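Home Shop Cycle Tracking Thermometers Support Cart

Gisel Basal Thermometer

Made by Viltar. Sold by Akolgo.

19 shares 10 comments

The Gisel is a digital basal thermometer for people who chart their cycle at home. It reads in Fahrenheit or Celsius to two decimal places, stores past readings with the time they were taken, and can send them to the Ident charting app if you use it. You can also ignore the app and write the numbers down on the paper chart that comes in the box.

What a basal thermometer does

Basal body temperature is your temperature at full rest, usually taken right after you wake up. In most cycles it stays fairly low in the days before ovulation and goes up a little afterward. The change is small, often less than half a degree Fahrenheit, and an ordinary fever thermometer that reads to one decimal place can miss it. The Gisel shows the second decimal so the shift is easier to see on a chart.

The rise comes after ovulation has taken place. One morning's reading won't tell you when you are going to ovulate, and one cycle's chart may not tell you much either. Most people need a few cycles before they can recognize their own pattern. If you are trying to time intercourse, use the chart together with something that changes earlier in the cycle, such as cervical mucus or a urine ovulation test.

Taking a reading

Keep the thermometer where you can reach it without getting up. Take your temperature before you drink, talk or go to the bathroom, at close to the same time each morning, after at least three hours of sleep. Press the button once and wait for the two dashes. Place the tip under your tongue, toward the back, and close your mouth. The thermometer beeps softly when it starts and again after 30 seconds when it has finished.

If the number looks odd, write it down anyway and make a note next to it. A poor night's sleep, alcohol, a cold, travel across time zones and some medicines can all move the reading. Don't take a second reading to replace the first.

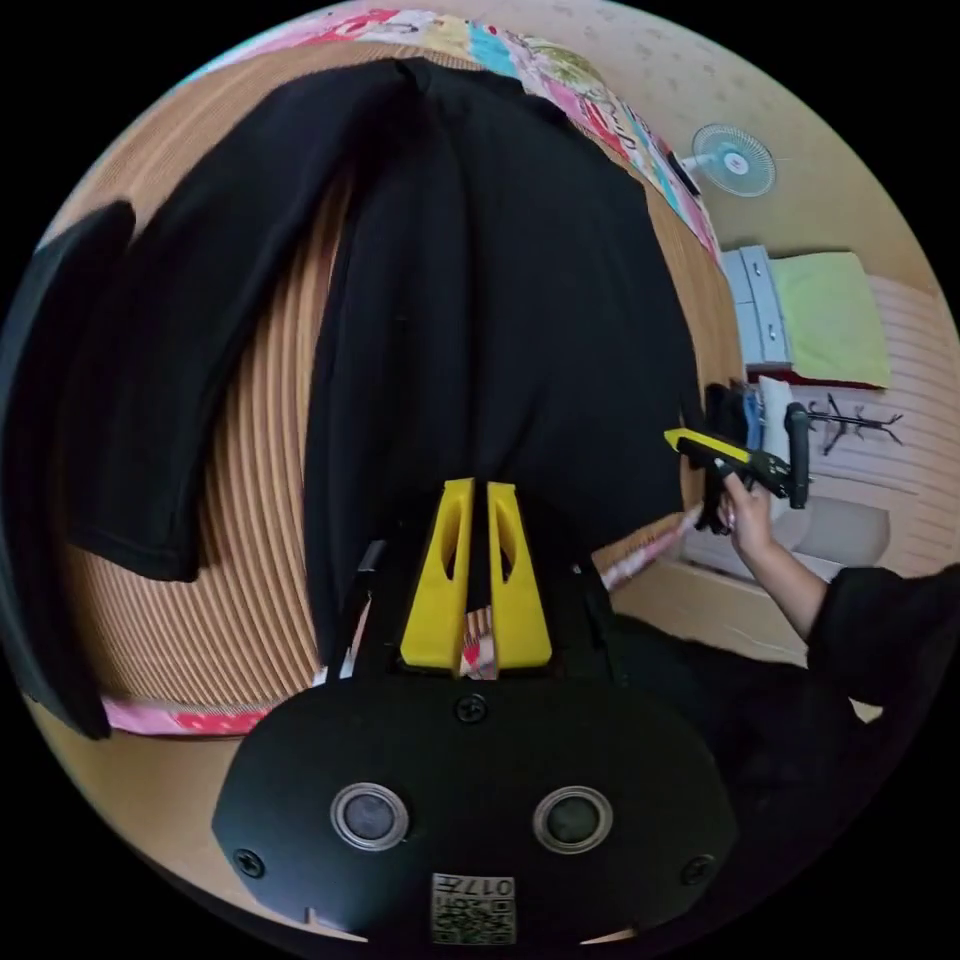

Black cloth hanging in folds over a ribbed tan surface.

The sound can be turned off by holding the button down while the last reading is showing. With the sound off, the backlight blinks once at the end of the reading. The backlight is amber and dims after 10 seconds. It can't be turned off completely.

The thermometer can also be used vaginally or rectally. Pick one method and stay with it for the whole cycle, since the readings are not interchangeable. Do not use the same thermometer orally after using it another way. Extra thermometers are sold singly on the Thermometers page.

Memory and the Ident app

The Gisel keeps its most recent readings in memory even when the battery is changed. To scroll back through them, press the button twice from off. When the memory is full, the oldest reading is dropped.

Ident is a free download for phones and tablets. To pair, open the app, choose Add Device, and hold the thermometer button until the small arrow on the screen begins to blink. After that, readings transfer when the app is open and the thermometer is within a few feet. You don't have to have your phone on in the morning. Many customers transfer once a week.

The app draws the chart and lets you add notes, period days and test results. You can print the chart or save it as a PDF to take to an appointment. It will mark a possible temperature shift, but you can turn that off in Settings if you would prefer to read the chart yourself.

In the box

Gisel thermometer
Hard plastic case
One coin battery, installed
Paper charts, one pad
Instruction booklet in English and Spanish

The Spanish booklet was rewritten in March by Segundo Muñoz. The older version had an error in the section on switching between Fahrenheit and Celsius. If you have the old booklet, the correct steps are: turn the thermometer off, hold the button until F or C appears, let go, then press once to change it.

Cleaning and storage

Wipe the tip with rubbing alcohol or wash it in cool water with a little soap, then dry it with a soft cloth. The tip is waterproof up to the screen. The battery end is not. Do not boil the thermometer or put it in a dishwasher. Store it at room temperature, away from heaters and sunny windowsills. If it has been somewhere cold, give it 10 minutes in the room before using it.

The battery door takes a small flat screwdriver or a coin. A battery symbol appears on the screen when the battery is low, and readings taken with the symbol showing should not be charted.

Please note

The Gisel is a charting aid. It does not diagnose infertility, confirm a pregnancy or show whether an egg was healthy. It is not sold as a method of birth control. Hormone treatment, including the medicines used in an IUI or IVF cycle, can change your temperature, and most clinics will ask you to go by their blood work and ultrasound results during treatment. If your chart shows no clear rise for several cycles, or your periods are irregular, bring the chart to your doctor.

Returns

Unopened thermometers can be returned for a full refund. Opened thermometers can't be resold and are only taken back if faulty. Contact Support with your order number and a short description of the problem, and leave the battery in when you mail it.

Related: Ovulation test strips | Paper chart refill pads | Replacement case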